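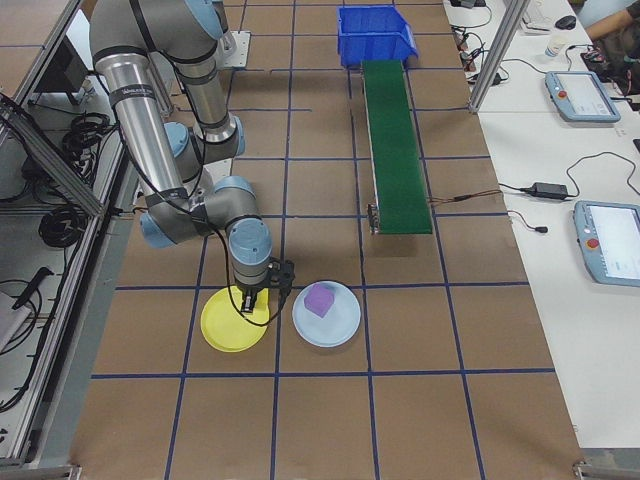

Bench from the enclosure side. Yellow plate, blue plate with cube, green belt, bin at the far end.

September, evening

Re-covered the table before anyone else was in. The old paper had gone soft at the front where people lean on it. Cut the new sheet 1399 mm long off the Jellthorpe roll, which leaves enough for one more table and a strip. Rafsan held the far end and we pulled it flat from the back. One bubble near the left side; slit it with a blade and pressed it down. It will do until the next change.

Taping took longer than the paper. Snapped the long lines first, front to back, then the cross lines. I work from the back edge forward so any error accumulates at the front, where I can reach it. Total error over the full run was a little under the width of a pencil line. Rafsan thought we should start from the center. He may be right, but the marks on the rail are at the back and I did not want to transfer them.

Tape is the blue Dravport masking, second roll of the box. It tears straighter than the last brand. The adhesive is weaker, so I rubbed every crossing down with the back of a spoon. 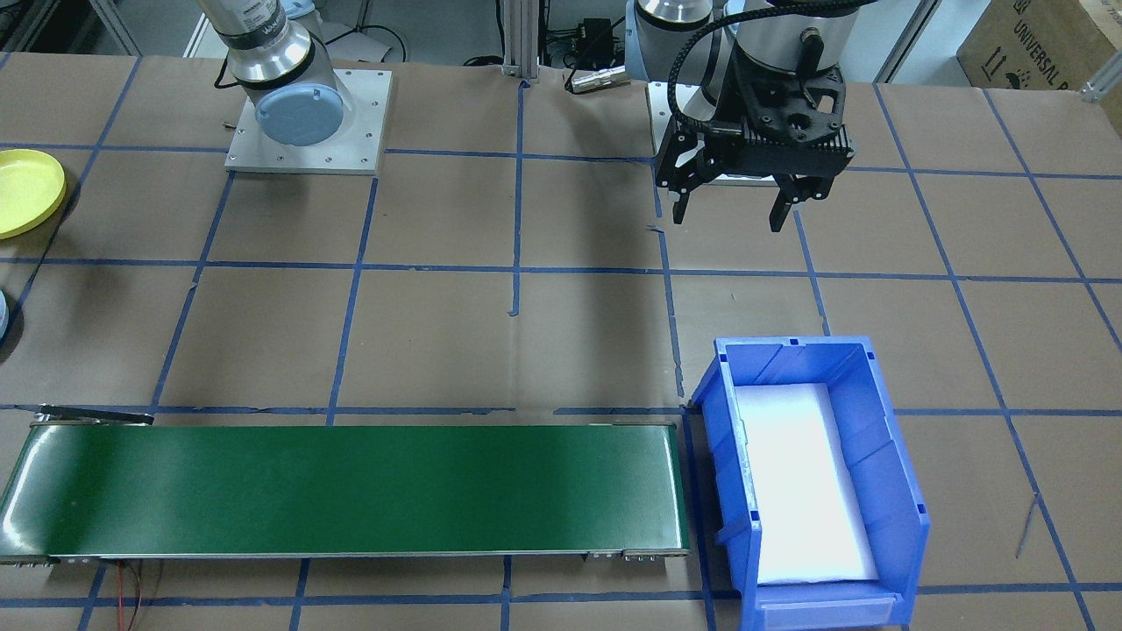 Items on the table

Yellow and blue plates: washed both in the kitchen sink with dish soap, dried with paper towel. The yellow one has a knife scratch on the underside from when it was somebody's lunch plate. No effect on how it sits. Hamdia wants a third plate in a different color. I said to find one with the same rim height and I will add it to the list.

Cube: the purple one stays. Weighed it on the postal scale and got 13 g three times. Moushumi asked why I bother weighing foam. Wrote the figure on the sheet anyway.

Bin: blue, open top, sloped front. Put it at the far end of the belt. Kamlesh wants it 20 mm closer and we will argue about that tomorrow. My position is that the gap should be settled once, in writing, and then left alone. His is that the bin is light and easy to move -- true, and also how it ended up in three different places last month.

Loose hardware: went over the paper late in the afternoon with the magnet dish and the small tray. Screws go back in the Bralotska case, sorted by length. I have asked for this before. Cables at the back are still a heap. Tahsin says he will tie them when the new straps arrive. The straps are on order number 1098, no delivery date given.

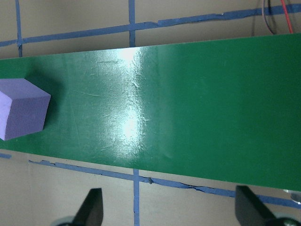

The belt has been my own problem for two weeks and I spent the hour after lunch on it. Gunawardena sold it to us as new stock, and I believe them, but it was shipped folded and folded green belting remembers it. The creases and fine scratch lines are worst toward the end where I had the cube sitting, and the overhead lights put a bright vertical band of glare across the middle, with a rough edge wherever it meets a wrinkle. The other half is flatter and needs no work. I tried a damp cloth, then a hair dryer on low with a flat board on top for ten minutes. Compared it against my notes from yesterday: the long crease is shallower, the short ones are the same. Will not use more heat. The finish is plasticky and I do not want to find its limit on the only belt we have.

Options are to run it under tension overnight or to ask for a replacement sent on a roll. Wrote to Gunawardena for the second and set up the first in the meantime. Tension is two turns past snug on both sides. Marked the screw heads with paint pen so I can tell if they back off.

The glare is a separate matter. Turning off the tube nearest the window would fix most of it, but Moushumi's desk is under that tube. Asked her about a desk lamp. She will think about it.

Left at ten past seven. Need more paper towel, pencil leads, and a decision on the bin.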